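Oct 4, 2021
Workshop notebook, Sellstead print room

Third go at the stencil inks for the flash sheets. Gervasio wants the whole run ready before the Hisby show goes up, and I still don't believe the Zovley ink does what the label says it does. Writing it all down so we stop arguing from memory.

Paper: the cold press from the bottom drawer, same lot as April. Cut 28 sheets, lost two to a dull blade. The blade was changed after the April run according to the sign-off, and I doubt that very much.

First batch, Zovley black straight from the bottle, two passes with the squeegee. Nice solid colour on the big shapes (the moth, the dagger). Fine lines filled in on nearly every sheet. The rep says that goes away if you thin it, and the rep also sells the thinner. I thinned a little with plain water and it was no worse than the sheets we did with his stuff last time. Gervasio thinks the lines are sharper with the thinner. I put two side by side under the lamp, unlabelled, and he picked the water one. He says that proves nothing, and with one pair he's probably right. Should do it again with more sheets.

Second batch, Camenzind black. Slower to dry. Left on the rack 40 minutes and it still came off on my thumb. The lines held though, even the whiskers on the fox, which have been a mess on everything else we tried. Not ready to call it the better ink. The screen had just been washed and that could account for the lot.

Screen notes: the old one has a slack corner, bottom left when the handle faces you. Every sheet off it is soft in that corner and I'd bet half of what we blamed on ink in April was the screen. Gervasio re-taped it. Tape is not tension. It needs restretching or binning. 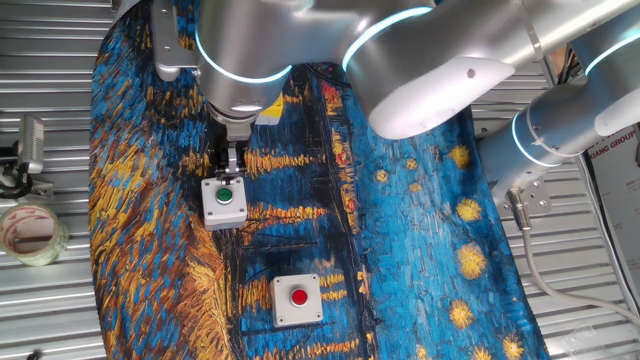 The starry mat on the ribbed metal, arm over it.

Framing. The quote for the Hisby wall came in at 130 a frame with glass, which is silly money for flash that people are going to buy for the price of lunch. I asked about clips and board and got a long email about archival standards. These are prints on drawer paper. Gervasio likes the frames and says buyers will take the work more seriously. Maybe. At the last show the framed pieces went home with us and the ones in the plastic sleeves sold, though they were also by the door, so who knows.

My vote is frames for the five originals and clips for everything else. He hasn't agreed yet.

Hanging plan: the gallery drawing gives the long wall room for 20 pieces in one row. I don't trust the drawing. It has no radiator on it and I have burned my leg on that radiator. Someone needs to go over with a tape before we cut any board. If the row has to stop short, the moths go on the side wall as a group and the lettering sheets stay in the folder on the desk.

Edition numbers: stop pencilling them before the sheets are sorted. We have two number sevens of the snake and I'm not rubbing one out, it marks the paper. One becomes an artist's proof.

Aftercare cards. Gervasio wants a stack at the opening, next to the guest book. Fine, but the wording still names a cream we stopped stocking. Don't reprint until that line is gone.

To do
Restretch or replace the old screen (me)
More blind pairs, water against thinner, someone else to shuffle them
Camenzind again on the slack screen, to see if the fox survives
Measure the Hisby wall, radiator included
Get a price on clips from a second shop
G. Escobar to send the final list of titles, spelled the way he wants them on the wall

Drying rack is full tonight. Please don't stack anything on the Camenzind sheets, they are still tacky.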